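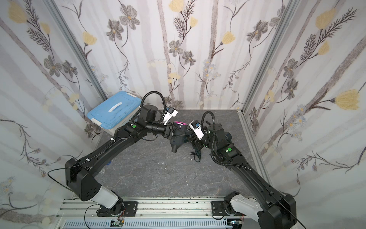

件名: Re: [古書手入れML] 値札シールはがしと防湿シートについて
差出人: 棚の下段
宛先: 古書手入れメーリングリスト

棚の下段です。普段は読むだけですが、今回は少し引っかかったので書きます。

> 先日こちらで話題になった Fesell のはがし液を買ってみました。
> 文庫のカバーに貼ってあった値札に使ったところ、跡形もなく
> とれて感動しました。今まではドライヤーで温めていたのですが、
> 熱は紙を傷めるそうなので、もう液体一択だと思います。

「熱は紙を傷めるそうなので」の「そう」の出どころを知りたいです。長い時間、高い温度にさらせば紙が傷むのは確かでしょう。でも値札一枚を温めるのにかかる時間など知れています。それで傷むというのなら、夏に車の後ろに積んで持って帰った本はどうなるのでしょうか。私は今でもドライヤー派です。弱い温風を少し離して当て、角が浮いたら竹べらを寝かせて入れる、という何の変哲もないやり方です。

失敗がないとは言いません。PP加工のカバーで近づけすぎ、表面を波打たせたことが二回あります。箔押しの上に貼られた値札は温めても箔ごと持っていかれました。逆に言うと、どういうときに失敗するかはだいたいわかっています。

はがし液のほうは、それがよくわかりません。「跡形もなくとれた」というのは、はがした当日の話ですよね。私が気にしているのは一年後、二年後です。昔、別の会社の似たような液を使った本が今も棚にありますが、値札のあった場所だけ四角くうっすら色が違います。液のせいなのか、もとから糊がしみていたのか、今となっては区別がつきません。区別がつかないので、液が悪いとも書きません。同じ理由で、安全だとも書けないはずだと思うのです。

加工のない紙の帯には、どんな液もやめておいたほうがよいと思います。輪じみになります。これは自分の本でやりました。

> それから、Positz の防湿シートも棚に入れました。
> 棚に入れてから本のにおいが気にならなくなり、
> 紙もしゃきっとした気がします。
> Vadier の記事でも、湿度が目に見えて下がったと
> 書かれていたので間違いないと思います。

Vadier のあの記事は私も読みました。グラフが一つ載っていて、たしかに右下がりです。ただ、測り始めが梅雨の終わりで、測り終わりが秋口でした。シートを入れていない棚の線は引かれていません。何も入れなくても下がる時期に、下がったというグラフを見せられても困ります。

においについても、棚にシートを入れるとき、本を一度全部出しませんでしたか。出して、棚板を拭いて、しばらく空気に当てて、戻す。それだけでにおいはかなり減ります。シートの手柄なのか、拭き掃除の手柄なのか、これでは決められません。

うちの場合を書いておきます。北側の部屋に同じ形の棚が二本あり、片方にだけ Positz のシートを敷いて、両方に安い湿度計を置きました。湿度計は先に並べて、同じ値が出ることを確かめてあります。一か月見ていて、二本の棚の数字はほぼ70パーセントのところで仲良く上がったり下がったりしていました。扉のない棚なので当たり前かもしれません。部屋の空気がそのまま入ってくるところに薄いシートを敷いて、何を吸わせるつもりだったのかと自分でも思いました。

扉つきの棚や、蓋の閉まる箱なら話は違うかもしれません。そこは試していないのでわかりません。試した方がいたら、シートなしの箱も並べたかどうかを含めて教えてください。「気がします」だけの報告は、申し訳ないのですが、もう十分に読んだ気がします。

> 最後に、カビの出た本はレンジで短く温めるとよいと
> 聞いたのですが、どなたかやった方はいますか?

これはやめてください。ここだけは疑うというより反対です。ホチキスや箔など、金属の入った本は珍しくありませんし、背の糊も溶けます。値札にドライヤーを当てる話とは別物です。「短く」がどのくらいなのかも、聞いた先には書いていなかったのではありませんか。

カビの出た本は、まずほかの本から離す。晴れて乾いた日に、直射日光を避けて風を通す。乾いてから、屋外でマスクをして柔らかい刷毛で払う。私がするのはここまでです。エタノールで拭くかどうかは紙とインクによるので、人にすすめられるほどの自信がありません。高い本なら専門のところに見せたほうがいいと思います。

値札の話に戻ります。Ackroyd で買った均一本がまとめて30冊あったので、値札の糊がどう残るかを見てみました。あの店の値札は昔から同じ白い小さなもので、比べるには都合がいいのです。ドライヤーで温めたもの、何もせずゆっくりはがしたもの、借りた Fesell の液を使ったものに分けました。厳密な実験のつもりはありません。本の年代もカバーの紙もばらばらです。

結果は、拍子抜けするほど差がありませんでした。新しめの値札は、何もしなくてもゆっくり引けばはがれます。古くて糊が黄色く固まったものは、温めても残り、液でもこすらないと残りました。こすれば当然、印刷がかすれます。差が出たのは途中の、まだ糊に粘りがある値札で、ここは温めたほうがきれいでした。ただし、手が慣れているほうに有利な比べ方なのは認めます。液に慣れた方がやれば逆の結果になるかもしれません。

ついでに、残った糊を練り消しゴムで取る方法も試しました。古い文庫一冊に25分かかり、表紙の艶が少し変わりました。テレビでも見ながらやるならともかく、私は二度とやらないと思います。消しゴムのかすが溝に入るのも嫌でした。

もう一つ、以前どなたかが「値札は貼ったままが一番傷まない」と書いていて、これも本当かどうか怪しいと思っています。貼ったままにしていた随筆集を開いたら、見返しの値札の裏側が茶色く抜けていました。向かい合うページにも薄く移っています。一方で、同じ頃に買った別の本は何ともありません。117ページのところに前の持ち主が貼った付箋のほうが、よほどひどい跡になっていました。付箋は買ったその日に全部抜くことにしています。これだけは迷ったことがありません。

長くなりました。Fesell の液を買うなと言いたいわけではなく、使った方はできれば日付を書いた紙を本に挟んでおいて、一年たったらまたここに書いてほしいのです。その報告なら喜んで読みますし、よければ私も買います。今のところは竹べらとドライヤーで間に合っています。

追伸
前回の投稿にあった「布装の本は掃除機でよい」の件、ノズルにガーゼをかぶせたかどうかが書かれていませんでした。かぶせないと、浮いた背文字を吸います。かぶせていたのなら失礼しました。

棚の下段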